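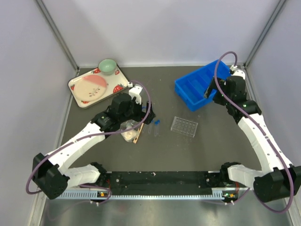
## 4.2 Evaluation of the Erero bimanual cell

The Erero cell, supplied by Konstantinidis, is sold as a ready-to-run unit for tabletop manipulation studies. It combines two arms with two-fingered grippers and a walled enclosure. We tested it at our Clultthorpe laboratory in September 2022, using the default controller settings and the calibration routine in the supplier's manual. No changes were made to the grippers or the cable routing.

The test objects were chosen to cover a range of stiffness and surface finish. They included a blue divided bin, a patterned tray with a plate and bowl, clear plastic labware, and thin wooden sticks. Clear items were kept in the set on purpose, as the vendor's perception software lists transparent plastic as supported.

Each trial consisted of one pick and one placement into a named bin compartment. An attempt was scored as a success if the object stayed in the correct compartment for 6 seconds after release. Of 1,000 attempts, 917 met this criterion. Recalibration was carried out after every 100 attempts. Failed attempts were logged by object class and by arm, and were not repeated.

**Figure 4.** Erero work surface with a clear stemmed cup in the left section of the bin and the arms on either side. 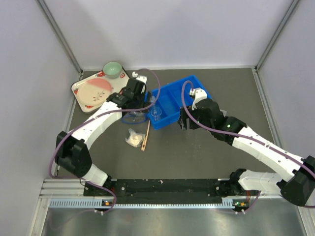
Rochelle Mahuika, commenting on a draft of this section, argued that a single success rate hides the difference between grasp errors and release errors, and asked that the two be reported separately. We accept the point. The Clumgate scoring script used here records only the final state, so the split cannot be recovered from the present logs. The revised script writes a separate entry at gripper closure and will be used in the November series.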